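Notes from the Shop: Christmas in the Dog Days
2022-07-26

Dear friends,

It was 83 degrees in the back room by ten this morning, the fan was doing what it could, and I was up to my elbows in Christmas. Those of you who have been getting this letter for a while know that late July is when I bring the holiday boxes down from the loft and go through them one by one, and that I complain every year, and that secretly I look forward to it. There is something very pleasant about unwrapping a gravy boat with holly on it while the kid next door is running through the sprinkler.

I started doing it in summer when my aunt was still alive and still in charge of the Deák holiday table, which was a serious matter in our family. She held that you should never look over your Christmas dishes in December, when you're tired and have company coming and will put up with anything. Do it in July, she said, with the windows open, and you'll see which pieces you really love. She was right about that (she was right about most things involving food or dishes, and wrong about nearly every used car she ever bought).

So I thought I would use this month's letter to go over the way I do it, as several of you asked me in May when we had the linen sale and I was too busy measuring tablecloths to give anybody a decent answer.
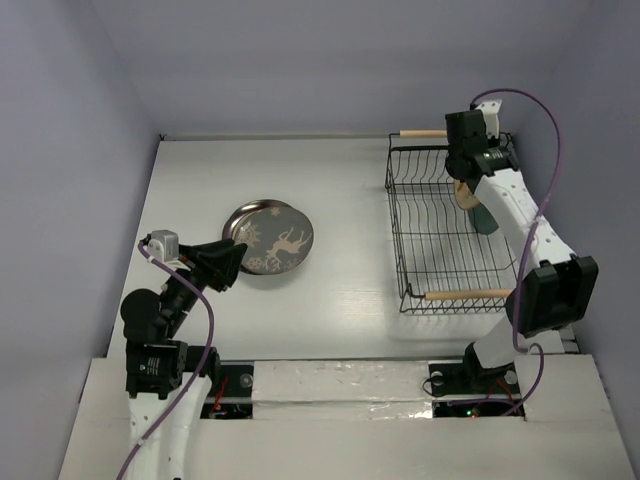
Leaping deer and snowflakes on a round metal tray.

First, take everything out of the box, even the things you're sure about. I know it's tempting to lift up the top layer, see that the plates are all right, and close the flaps again. But the trouble is always at the bottom. Two summers ago I found a whole stack of paper doilies that had gotten damp and stuck themselves to a perfectly nice cake plate, and it took me most of an afternoon with warm water and patience to get them off.

Metal pieces get a good looking over on both sides. Old printed trays in particular like to rust where the rim folds under, and you can feel it with a fingertip before you can see it. If it's only a speck or two, I rub it with a dry cloth and a very little mineral oil, wipe off every bit I can, and leave it at that. Please don't take steel wool to the painted side! I did it once as a young man, to a tray with a skating pond on it, and I removed the skaters. Don't put them through the dishwasher either. A soft sponge, mild soap, lukewarm water, and dry it right away with a towel you don't mind getting a little gray.

Glass and china are easier. Hold each one up to the window and turn it slowly, and tap it lightly with a knuckle if you suspect a crack. A sound bowl rings and a cracked one goes thud, and once you've heard the difference you'll always know it. I keep the chipped ones if I like them well enough, but they get moved over to the shelf with the flowerpots, and no one eats off them.

Then there's the question of how much to keep. I'm a poor person to ask, seeing that I own a shop full of other people's serving dishes, and my wife would like it noted that the shop has been known to follow me home. But I'll tell you what we settled on. Each of us picks six holiday things that we'd be sorry not to see on the table, and those go back in the box first, with the good tissue. Whatever fits in around them can stay. Whatever doesn't fit goes to a cousin or comes down here with a price on it.
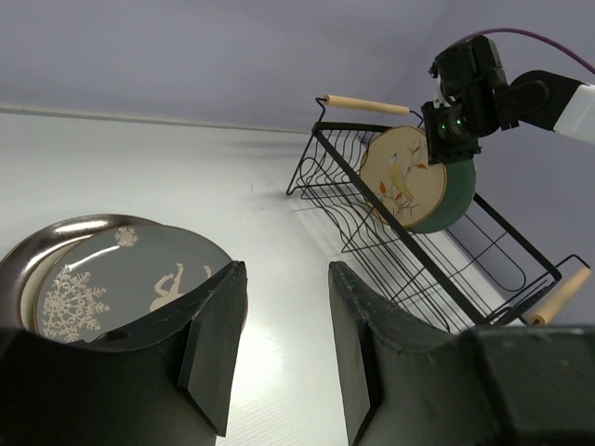
It works better than you might think, partly because we never pick the same things. I always choose the plain white platter with the one blue line, which doesn't look like Christmas to anybody but me. My mother served stuffed cabbage on it every Christmas Eve, and I can't see it without smelling paprika. My wife goes straight for anything with a bird.

When you pack up again, put plain paper between the pieces and skip the newspaper, which leaves ink on light glazes. Stand plates on their edges instead of stacking them flat. Trays can nest, provided you slip a sheet of felt or an old pillowcase between them. And write what's inside on the end of the box as well as on the lid, in big letters, so that you can read it once five other boxes are sitting on top.

If you need supplies, I have the acid-free tissue in again, and the gray felt from Varer that so many of you liked. It comes off the roll in whatever length you want. The Clullik boxes with the cardboard dividers are back too, in the two smaller sizes. The large one is still on order and I've stopped guessing when it will come.

For anyone with holiday pieces to part with, bring them by the Plinetach shop any weekday morning before noon, and I'll sit down with you and go through them. Trays, cookie tins, punch cups, and table linens are what people ask for most. I can't take any more fondue sets until I've found homes for the ones I have.

We'll be closed the second week of August while the floor is sanded. The coffee will be on again after that, and the holiday shelf goes up in the front window in October, and I'd be glad of a hand with the top row if you happen to be tall.

Stay cool, and drink plenty of water.

Warmly,
Attila Deák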